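Selling Grandpa's Trap Gun, and Other Chores

05/11/2021

I have been meaning to write this one since April, when my mother finally decided she was ready to clear out the back closet, and I kept putting it off because I wasn't sure how to tell it without going on for pages. Well, I'm going to go on a little anyway, so get yourself some coffee.

My grandfather shot trap at the Ngata club for most of his adult life. He was never the best shot there and he would have told you so, but he went every week the weather let him, and he had one shotgun he loved and two others he put up with. When he passed, the guns went to my mother, who doesn't shoot, and they sat locked up at her place for 19 years. She had them oiled now and then by a cousin and otherwise left them alone.

So this spring she asked me to find them good homes. I said sure, how hard can it be! I had sold a canoe and a dining set online, and I figured it would go about the same way.

It did not go the same way. My first listing was up for less than a day on the local sporting board before it got pulled, and fairly so, since I had left off the town and written "make me an offer" where the price belongs. The moderator was very nice about it. She sent me a short note with the rules copied in and told me to try again when I had a number in mind.

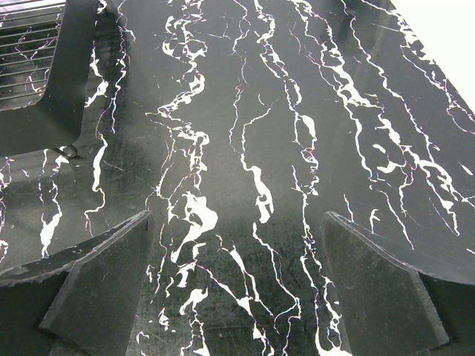

Coming up with that number took me the better part of two weeks. I looked at old sale threads until my eyes crossed, and I called the counter at Hellus, where a patient man asked me questions I couldn't answer about chokes and barrel length and whether the stock had ever been cut down. (It had. Grandpa had short arms, same as me.) In the end I drove the good one over to Kylie Ruddock, who used to squad with him, and she turned it over a few times and said 2000 was fair if I wasn't in a hurry and too much if I was.

I wasn't in a hurry. I put it up again with the price, the town, my phone number and a paragraph about the stock, and then I waited, and I got a lot of messages from people who wanted to trade me things. One man offered a boat trailer. Another wanted to know if I'd split the gun from its case, and I still don't know why that bothered me so much, but I told him no - the case has Grandpa's club patches all over it.

The two others went quickly, through the shop, with the paperwork done at the counter. My mother was relieved and bought herself a new recliner.

As for the good one, you've probably guessed. I took the listing down last week. I went out to the club with Kylie on a cold, bright morning, borrowed a vest, and broke 19 out of 25, which she tells me is respectable for somebody who hadn't done it since high school. My shoulder was sore for days and I grinned the whole drive home. I've paid my mother for it, over her objections, and I've signed up for the beginner squad that starts after the holidays. I still need a vest of my own, so if anyone has a medium they've outgrown, please write to me.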